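Search this site Go

Lillham gear works open day, June 2023

So I finally made it to the open day at the gear works in Lillham, after missing it two years in a row (once for a wedding, once because I drove to the wrong Lillham exit and gave up). I went with my neighbor Wilson Correa, who used to rebuild tractor gearboxes back in Sonora and had been talking about it all week. Parking is in the field behind the bakery, bring boots.

We started in the assembly room, and I'd have been happy to stay there all morning! Gears and pins, close enough to see the teeth properly.
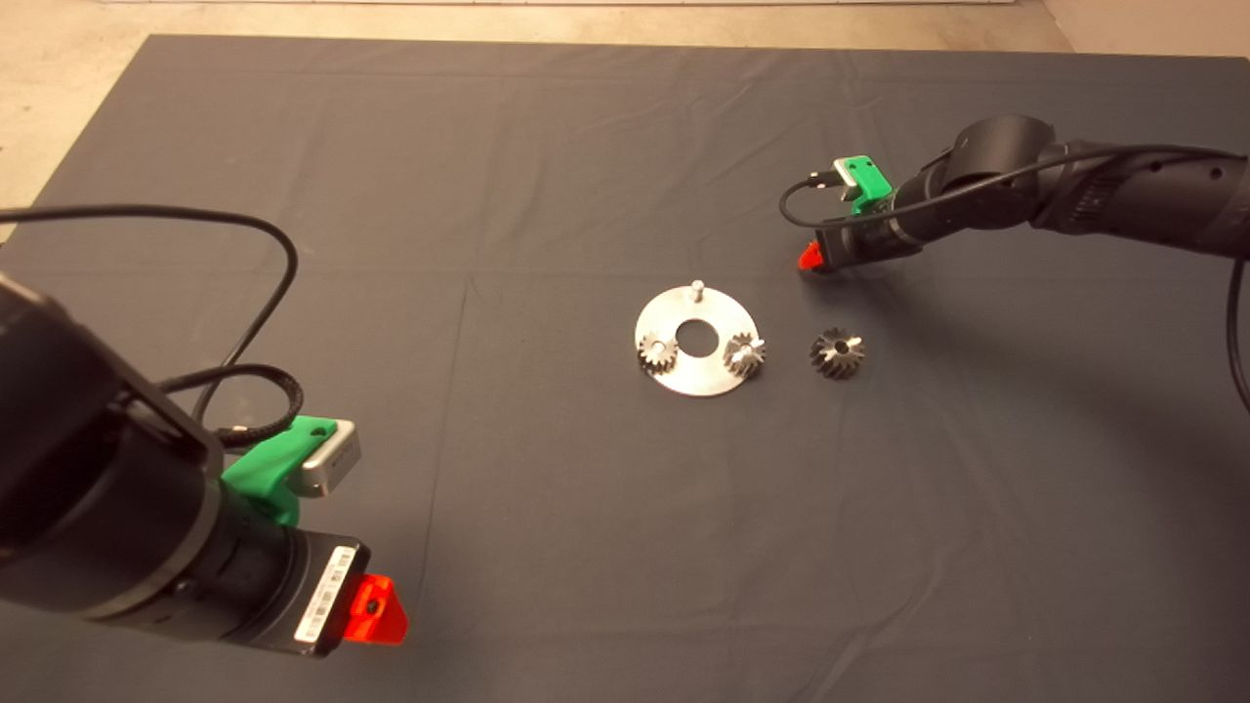
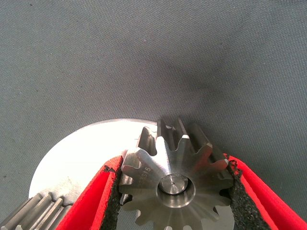

Wilson gave me the short course while we stood there. Straight teeth are for shafts that run side by side, and bevel gears are cut on a cone so the drive can turn a corner. I have owned cars for most of my life and never once thought about how the turning gets from the engine round to the wheels. He drew it for me on the back of the parking slip, and I still have it on the fridge.

The next stop was the cutting shop. It is LOUD, so take the ear plugs when they offer them. Sieglinde Ackermann ran our tour and she was great, very patient with a boy who wanted to know if every single machine could cut a finger off (mostly yes). She let us handle a blank before cutting and then the finished gear, and the finished one was so much lighter than I'd guessed. She also told us a small order might be 100 pieces and a big one 1000, and that the small ones are more trouble, with all the setting up.

My favorite part was the measuring room, which I'd nearly skipped for lunch. They roll a gear against a master gear and a needle draws a wobbly line on paper, and if the wobble is too big the gear goes in the scrap bin. We watched 7 go through and one got binned. It looked perfect to me! Wilson asked if he could have it for a paperweight and got a very firm no.

Lunch was a sausage roll from the Flores van by the gate, good, a bit heavy on the pepper. The line was long by noon, so go early. The coffee ran out before we got there.

There's a little shop at the end with mugs and key rings and some gear offcuts sold by weight. I bought two key rings and a postcard of the old factory at Volalville, where the company started out before it moved. Apparently that building is apartments now, and there's a walking tour of it in July. Wilson has already put our names down.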